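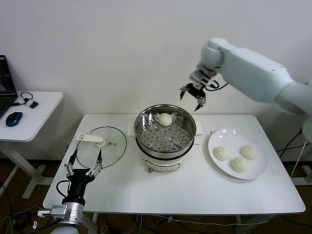

*Last changed: May, 4:40 pm*

Hi all, and thanks again for keeping the lights on over here! You asked for something less stiff than the winter report, so I'm just going to tell you where the Murkau project is.

The short version is that the two-arm method works better than I thought it would at this point, and worse than I promised in the proposal. We've been training one policy for both arms on kitchen tasks, mostly steamed buns (soft, round, easy to dent, cheap to replace). The total is now 1831 recorded demonstrations. The old setup, which we still call Petley, gave each arm its own policy and let them take turns. The new one looks at both arms together and picks the next short chunk of motion for the pair.

On moving a bun between the steamer and the plate, the joint policy gets through 83 percent of trials. Petley was stuck at around 40 on the same task, so I'm really happy with that! Most of the misses left are grip problems. The fingers close a touch too early and pinch the top of the bun, and then the policy doesn't know what to do with a bun that's gone lopsided. I'm adding more recovery demos for exactly that.
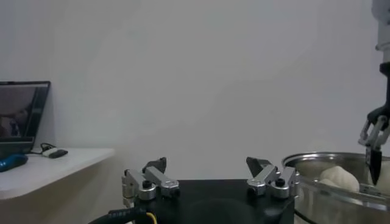 Tool use is where I need more time. Once an arm is holding a knife, the tip is a good way out past the fingers, and a small error at the wrist turns into a big one at the blade. Thái wrote a nice correction step that estimates where the tip is before each chunk, and it helps a lot on flat surfaces. Inside a pot it's still shaky. The rim hides things, shiny steel confuses the depth estimate, and the wrist view from the other arm only helps if that arm happens to be parked somewhere useful. I'd like to let the policy choose where to park it, and that's my main job for the next stretch.

Money-wise we're fine, except for fingertips, which wear out faster than I budgeted. I've asked Protdale for a quote on a softer set and will send it along when it comes in. I'd also like to move 2 weeks of the write-up time into testing, if that's okay with you. Let me know either way and I'll update the plan.

Tamunoemi Okoro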